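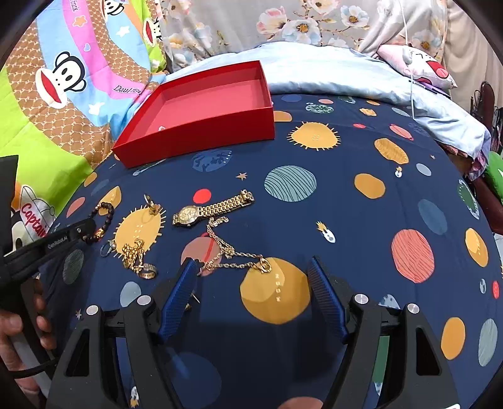 Saturday, 7:40 a.m. Tray trials, Plastari melamine vs. Hatik stainless, for the Vigfúsdóttir wedding buffet.

Started with the stainless. Loaded 12 platters with cut melon and left them in the walk-in overnight. No pitting. Two have a haze near the rim that Talha calls "patina" and I call the dish machine running out of rinse aid. Refilled it, reran both, haze gone. Talha has withdrawn the word.

Melamine: the fluted edge hides knife marks nicely. The middle hides nothing. Beet salad left a pink ring after 2 hours, baking soda paste took most of it off. Keep beets on steel.

Stacking: Plastari nests 15 high before the pile develops opinions. Hatik scratches itself unless you put paper between, so buy paper.

Quote from Ivell for the full steel set is 1,765, delivery extra, lids extra, presumably air extra. Halfdan Norðdahl wants to rent. Told him to price it himself and write it on this page.

To do: hot-hold test with the potato gratin, check if the big oval fits the lower rack (last time we bent the rack). Zaidi has the good thermometer. Get it back.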